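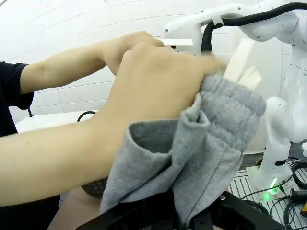
3.2 Can it do the laundry yet?

Short answer: a bit of it! I went into this part of the project fairly cheerful about clothes, having watched the arm stack boxes at Plaltlow without a grumble, and I came out with a lot more respect for anyone who folds for a living. A box stays the shape it was when you picked it up. A pair of joggers doesn't, and most of our trouble (and most of my notes) comes down to that.

We ran 200 trials on the Tretetti task set, split between picking up, opening out and folding. Picking up was fine. Opening out was the one that had Lærke Vídalín and me muttering at the screen, as the arm has to find a hem or a cuff and get one finger inside it, and a thick hem rolls over on itself just as you get close. Folding was somewhere in the middle, and went far better if a person had opened the garment out first.

So we tried helping. In the assisted trials one of us put the edge of the cloth to the gripper by hand and let the policy take over from there. Figure 3 shows this sort of close work with a light-grey knit: one hand is up at the wrist of the arm, the other is pressing the cloth towards the fingers, which are partly tucked inside its edge. I'd grown so used to working like this that it took Kolbrún Hjaltested, reading our first draft in January, to ask who was really doing the chore. Fair question. I've counted every assisted trial as a failure in the main results and listed them separately in the appendix, which Hrefna Kjærgaard thinks is harsh.

I still wouldn't leave it alone with a full basket. For towels and flat things, yes, I'd happily have one at home tomorrow. For anything with a ribbed cuff, I'd want to be standing next to it, and at that point I may as well fold the thing myself. Section 3.3 covers the washing-up, where the arm did rather better and I got rather wetter.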